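How to budget for a picking gripper without being talked into the dear one

Start with the objects, before you open a single brochure. Put the ten minutes in on your own bench and write down what the thing must pick up, and off what.

Next, split the quote. When Hiyori Sakamoto priced ours in March, the Tredik hand was 900 and looked like the whole cost. Fingers were 525 on top, and spare pads were 30 a pair, which the salesman left until last. Ask for all of it on one sheet.

Then ask for a trial on your worst items. Trirnton will happily show you a foam cube being lifted all day. I wouldn't pay for a foam cube.

Hold back enough for 2 spare sets of pads. Azar says theirs last for years. Perhaps, but I'd like that in writing.

Flat items are where budgets go wrong, and the word "universal" in a sales sheet should make you slow down. A box gives the fingers sides to press on, while anything thin gives them almost nothing. Put glossy, clear plastic on your trial list too, and don't accept a plain block in its place. Ours included an open card holder with clear sleeves and a silver VIP card, lying across a black line on white tiles, with a yellow finger either side of one corner. If a supplier won't quote after seeing your own list, keep your money. 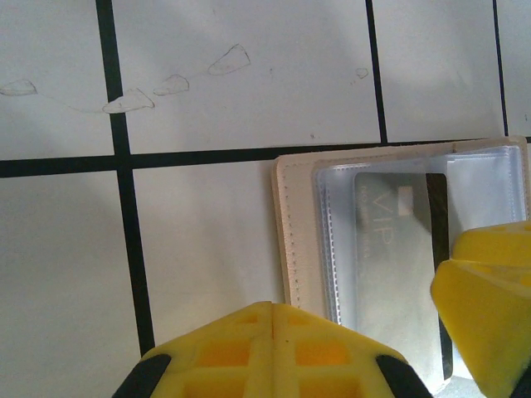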